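4월 작업 기록
작성: 단행본편집실 원고검토 담당

1. 대상 원고
Flundwood 총서의 자연 에세이 번역 원고를 검토하였다. 저자가 북쪽 습지의 오두막에서 보낸 두 계절을 기록한 회고록으로, 가제는 『Skultier의 겨울』이다. 이번에 검토한 분량은 원고지 400매이며, 앞선 100매는 지난 회차에 정리를 마쳤다.

2. 문체 및 용어
원문은 일기체와 서술체가 번갈아 나온다. 초역에서는 양쪽 모두 '-다'로 끝맺어 구분이 흐려졌으므로, 일기 부분은 현재형을 살리고 날짜 표기를 행 첫머리에 두기로 하였다. 식물명은 국가표준식물목록의 표기를 우선하되, 저자가 지역 방언으로 부른 이름은 음역한 뒤 첫 등장 시에만 역주를 단다. 역주는 현재 15개이며 이 가운데 2개는 본문에 풀어 쓰는 편이 낫다고 판단하였다.

제4장 '부엌의 빛'은 초역의 완성도가 가장 높다. 집안의 사물을 다루는 대목에서 저자의 문장은 짧아지고 형용사가 거의 사라진다. 번역문에서도 수식어를 보태지 않는다. 다만 '고요'가 한 쪽에 네 번 나오는 부분은 원문의 어휘가 서로 다르므로 구분하여 옮겨야 한다.
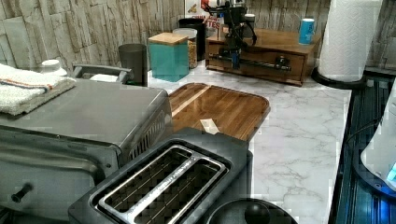 3. 인용문 대조
제6장에 인용된 『월든』 구절은 기존 번역본을 따르지 않고 새로 옮긴다. 저자가 구절 일부를 생략한 채 인용하고 있어 기존 번역을 그대로 가져오면 앞뒤 문장이 맞지 않는다. 생략 부호의 위치는 원서를 기준으로 한다. 장 제목 아래의 제사는 출처가 원서에 밝혀져 있지 않다. 저작권 담당에게 확인을 요청하였으며 회신 전까지 본문 조판에 넣지 않는다.

4. 구성에 관한 의견
후반부에서 강의 오염을 다루는 세 장은 앞의 회고와 어조 차이가 크다. 저자의 의도로 보이나 독자에게는 별개의 책처럼 읽힐 우려가 있다. 장 순서는 변경하지 않으며, 제7장 앞에 부 구분면을 두는 방안을 디자인 담당과 협의한다. 원서의 감사의 말은 권말로 옮긴다.

5. 미결 사항
- 지명 Lenz의 한글 표기: '렌츠'로 잠정 통일
- 제9장의 조류 명칭 재확인
- 원서 참고문헌의 수록 범위
- 뒤표지 문안: 2차 교정 이후 작성

오후 4시 교정지를 역자에게 발송함. 수정 의견은 연필로 표기하였고, 결정이 필요한 곳에는 쪽지를 붙였다.

최근 기록
Nivia 시선집 조판 점검
Flundwood 총서 역주 표기 지침 개정안
서간집 원고의 날짜 표기 정리
회고록 번역 계약 검토 사항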